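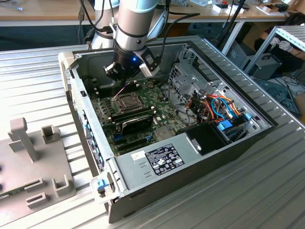

My best planner tip for taking old towers apart: give every part its own approach height. I used one number for the whole case and the path kept clipping the drive cage. Now the cage gets a keep-out box in Kundik, drawn a bit fat, and the memory gets a slow last 5 mm.
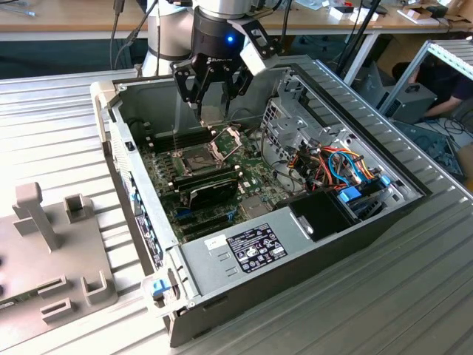

Tip two came from Katalin Pap - redo the hand-eye calibration before you touch any grasp offsets! I lost a whole Sunday nudging numbers when the camera transform was stale (ugh). And save your poses relative to the fixture, so a shifted case means one edit.

Recent tips
Naming your waypoints
Quieter logs in Stidari

Contact | Back to top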